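From: Theda Janssen
To: small-arms list
Date: 12/19/25
Subject: Re: [small-arms] Anyone using the Ililine soft finger kit?

Kerstin Kramer wrote:

> Hi all, we're looking at the Ililine finger kit for the two arms in our
> teaching lab and I can't find much about it from people who have used
> it for more than an afternoon. The product page has a nice clip of it
> picking up a strawberry and that's as far as it goes.
>
> What I'd like to know:
>
> - does it go on a Kälin wrist without an adapter plate?
> - how long do the fingers last before the ribs start to tear?
> - is the wrist camera mount any good, or do people end up printing
> their own?
> - can students swap fingers without supervision?
>
> We do mostly household stuff, cups, bottles, cans, sorting and
> stacking. Nothing heavy. The budget closes in April so I have a little
> time, but I'd rather not buy blind.
>
> Kerstin

Hi Kerstin,

Yes! We've had one at Stindport since the spring and I've been meaning to write something up for the list anyway, so you get the long version. I like this kit a lot. I paid the normal price for it and have no connection to the company apart from sending them too many emails.

Your wrist question first. It does go on a Kälin wrist without a plate, but only if yours has the newer bolt circle. Ours is the older one and we needed the adapter, which adds a little length to the whole tool, and that in turn meant redoing the tool offset and all our saved poses. If you aren't sure which one you have, take the cover ring off and look at the screws. Four in a square means old. If they're in a ring with a locating pin you're fine and can skip the adapter completely. Elfriede Wiegand at Mostthorpe has the newer wrist and she told me she had the kit on and moving before lunch. Ours took most of two days, and I'd say a good half of that was me hunting for the right length of screw (the bag in the box has two lengths that look identical until you've bottomed one out).

Now the fingers. They're the ribbed kind, hollow cells up the inside with crossbars between them, so when the inner face presses against something the finger curls around it. I had used hard parallel jaws with foam tape on them for years and I was pretty skeptical that this would be worth the money for plain cylinders. Well, I was wrong. With the hard jaws I had to come in nearly square to a can or it would squirt out sideways. With these I can be quite sloppy about the approach angle and the finger just settles onto it. A can lying on its side used to be the thing that ended every demo, and now it's one of the things I show people on purpose.

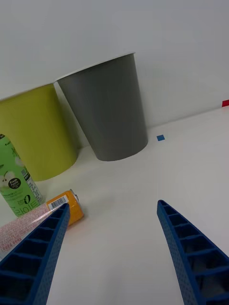

Wear is the thing I can say the most about, as I've kept a count. Our first pair went 4,000 cycles, open and close on an object, before I saw a tear, and it was at the root of the lowest crossbar on one finger only. It kept working like that. I swapped it because I wanted clean data and there was a fresh pair in the drawer. The second pair is still on. What does hurt them is dragging the tips along the table. If your table height is even slightly off, the tips rub on every pick, and you'll see the texture go shiny there first. Please do the table height properly before you let students near it, it will save you a pair.

They're also fussier about cleaning than I expected. Dust gets on the surface and the grip drops off quite suddenly, especially on smooth plastic bottles. A damp cloth is all it needs. Don't use the alcohol wipes. The leaflet says they're okay, but after a few weeks of them our first pair felt stiffer to me, and Ida Wendt in the next lab noticed the same on hers without my having said anything. I asked Ililine and they wrote back that they would look at it. I haven't heard more, so treat that as two people's impression.

The camera mount I would keep. It holds a small camera right at the wrist looking down between the fingers, so you get both tips in view with the work surface in between, and for us that's been the best part of the whole kit. Once you can see both tips it's so much easier to tell why a pick went wrong. Was I too high, was I off to the left, did a finger come down on the neighbor? We tried printing our own before we found the right screw holes on theirs (they're under a little rubber plug, not mentioned anywhere) and ours flexed enough that the calibration drifted over a morning. Theirs doesn't, or not so I can measure.

Two complaints about it all the same. The cable exit points the wrong way for a Kälin arm, so the cable has to loop back over the wrist and it will catch at the far end of joint rotation. I put a velcro strap on ours and limited the joint. And the fingers take up a good part of the lower half of the view when they're open, so anything close in gets covered. If you're running a detector on that camera, expect it to lose objects in the last stretch of the approach. We hold the last good position and go in on that. It works well for cups and bottles standing up, and less well for anything that rolls.

Which brings me to clutter, because you said sorting. Single objects with some space around them are really a joy. Things lying against each other are harder. The fingers are wide at the root and narrow toward the tip, so the tips will get into a small gap but the rest of the finger has to fit too, and if there's a tall cup right beside what you want, you'll be leaning on the cup before you've closed. My fix was to add a small nudge move first, fingers closed, push the target a little way into the open, back off, look again, then pick. It's slow to watch, and I get teased about it, but our rate of knocked-over cups went down to nearly nothing. I can send you the routine, it's short.

Tapered cups, by the way. Come in low on those. High up the wall they tend to ride up out of the grip as the fingers close, depending on which way the taper goes, and light empty ones just tip. I lost an embarrassing amount of time to this before I lowered the grasp height and the problem went away.

On students swapping fingers: I'd say yes after you've shown them once. It's 3 screws per finger and there's a slot so you can't put one on backwards. You can overtighten them though, and then the base of the finger bulges and it curls unevenly. Kai Haberkorn bought a cheap torque driver for his group and set it once and taped over the dial, and I've copied him. Set it low. The number is in the second version of the manual, not the one in the box, so download it.

Some smaller things in no order:

The spare fingers come in packs of 5, which makes no sense to me for a two-finger gripper. Ask a friend to split two packs.

The software is fine. There's a Python package and a little web page on the controller where you can jog the fingers with a slider, and I use the slider more than I thought I would. The force setting goes from 0 to 254 with no units. I run everyday objects in the lower third of that and I've never crushed a can. A soft plastic bottle will dent if you get greedy.

It forgets its zero if you cut power while it's closed. Open it before you switch off. I put a sticky note on the e-stop box.

Support is slow but friendly, and the person who answered me had clearly used the thing. First reply took over a week, and after that we went back and forth the same day.

Would I buy it again? For what you describe, yes, and I've already asked for a second one for our other arm. If your budget only covers the fingers and not the camera mount, I'd wait and get both. And if you were doing heavy parts or anything with sharp edges I'd point you somewhere else, the ribs won't like it.

Happy to have you over at Stindport if you want to bring a few of your own objects and try them. Bring the awkward ones! I'd love to see how it does with something I haven't tuned for.

Elfriede, if you're reading, did you ever get the cable routed through the inside on yours? I'm still strapping mine down and I don't love it.

Theda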